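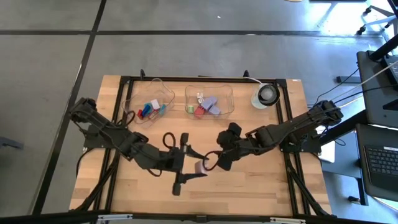
A robot arm over a pale wooden tabletop.

Pedov extends deck repair program

The Pedov Housing Office will accept applications through the end of October for its deck and porch repair program. The program pays for replacement boards, joist hangers and railing posts at owner-occupied homes.

More than 300 households have applied. Grants for 50 of them have been approved, according to program manager Marleny Chávez. Labor is provided by two local contractors, Drarel and Paucar.

"Stairs and railings will be repaired first," Chávez said. "Surface boards follow as the budget allows."

Applicants must show proof of ownership and a recent photo of the damage. Forms are available at the office front desk until 4 p.m.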